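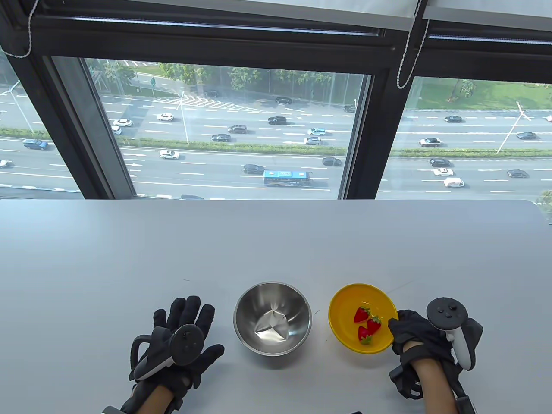
Strawberry season has started and I am completely useless at anything else until it's over. I mean it. There's a punnet in the fridge, another on the side for "looking at", and I've already been told that three breakfasts in a row of strawberries on toast is enough. It isn't!

It began in May with the stall at Cornineck, the one by the bus shelter that only opens when they've got something worth selling. I'd gone for potatoes. I came home with 700 grams of strawberries and no potatoes, and had eaten a good third of them before I'd got my shoes off. They were that proper dark red all the way through, with none of that white woolly bit in the middle, and the whole lift smelled of jam on the way up.

So, some notes, mostly for myself next year.

## Keep the tops on

I used to hull the lot as soon as I got in, thinking I was being organised. By evening they'd be sitting in a pink puddle. Now the green caps stay on until the very last minute, and I don't wash them until I'm about to eat them either. They go in the fridge on a sheet of kitchen paper, one layer deep if there's room (there is never room, I move the cheese).

Then I take them out a good hour before I want them. A cold strawberry tastes of cold. One that's been sitting by the window in the afternoon is a different fruit altogether.

## The bowl and the plate

I have one big steel mixing bowl and I use it for everything — bread dough, salad, soaking beans, once a birthday trifle. For strawberries it's the washing bowl. Fill it with cold water, tip them in, swish them about with your hand and lift them out again so the grit stays at the bottom. It rinses clean in seconds and doesn't hold on to last night's garlic, which I can't say for my old plastic one.

They get served on a yellow plate, though. Red on yellow with the little green leaves sticking out makes me so happy that I've stopped pretending it's about anything else. I did try a white plate for a while and it looked like a hotel breakfast. The yellow ones came from Revow, the second-hand place behind the station, and I paid 3 pounds for 4 of them. One has a chip. I still think about going back for the matching jug.

## If they're a bit past it

Slice them, put them in the bowl with a spoonful of sugar and a squeeze of lemon, and leave them alone for half an hour. You get this brilliant syrup that's lovely over yoghurt, or over a plain sponge, or drunk straight from the bowl when the kitchen's empty. A few torn basil leaves are good in there too. I was suspicious of the basil and I was wrong.

I've also tried black pepper. The jury's out. Balsamic vinegar I liked more than I wanted to, but only the thick sweet sort, and only a few drops.

## Where I'm buying next

Cornineck will run out before I do, so I'm planning a trip on the 319 out to Branov, where you can pick your own and they weigh your tub at the gate. Wear something that's already stained. The far rows are usually the least picked over, as most people can't be bothered to walk, and if you go first thing you get them before the sun's been on them.

If there are any left on the way home I'll stop at Park and eat them on the grass. If anybody's got a good use for the very small ones, the sort that are hardly worth cutting, put it in the comments. I've got half a tub of those to get through tonight and there's only so much yoghurt in the house.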